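4. Working beside the sorting arms

At Stoveneck, cartons that used to be sorted by hand are now sorted by two arms on a white table. The packer's job changes from lifting to checking. Read this section before your first shift on a Widon station.

4.1 Setting the trays

1. Stand the trays in a row with the rims close together.
2. Place the large bin at the right end.
3. Put cartons upright in the trays – an item lying flat may be missed.

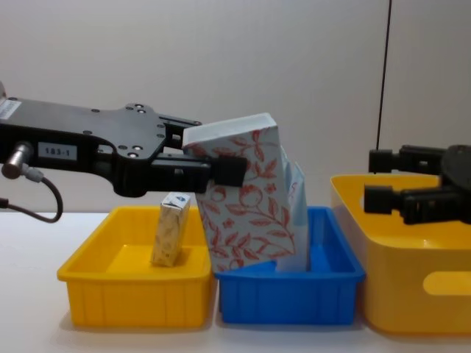

4. Step back behind the floor line and press START.

Note: Each arm works on its own. One may wait with its gripper open while the other is moving.

4.2 During the run

5. Watch for cartons that lean or slip. Tall boxes often tilt on the way down.
6. Do not straighten a carton while it is gripped. Press PAUSE and wait for the amber light.

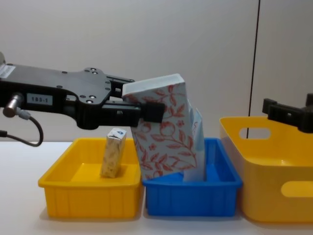 7. If a carton lands badly, fix it during the pause, then press RESUME.
8. After 500 cartons, check the finger pads for wear and enter the result in the shift log.

CAUTION: Keep hands and sleeves clear of the cables.

Packers rotate off the station every 2 hours. Report stops to the line lead – they do not count against your pick rate.

Related items
Kirville site: shift log codes
Replacing finger pads
Maksymiv tray order form 1334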